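Treloar Bench Notes, 2/21/20

The left gripper stops listening

Readers who follow the cotton ball work will know we had reached 24 clean runs in a row and were becoming hard to live with. Then the left hand-held gripper quit reporting its jaw position. It still opened and closed. It just told the recorder it was wide open, all the time, whatever it was doing.

Natalie Hartley spotted it when she plotted a morning's files and found one trace as flat as Nebraska. The fault was in the cable, at the point where it bends near the handle. Move your wrist one way and the signal came back, move it the other and it left again. Koltberg rates that cable for 3000 bends. We had never logged a single one.

Six files went in the bin. Both cables are now swapped at 2000 bends, and the Sudeo script refuses to save if a jaw reading sits still too long. It has already refused Keith Lightfoot twice for thinking.

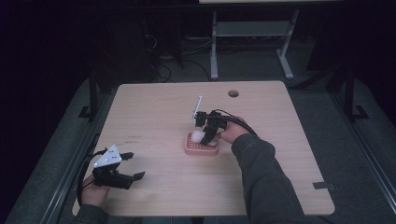
Cotton ball task with both grippers, right one over the pink tray.

Comments

Liam S.: Same fault on ours in March. Strain relief helped.

Shirley Haslam: Can the script be made to refuse meetings?

Contact the Treloar bench desk | © 2020 Treloar | Back to top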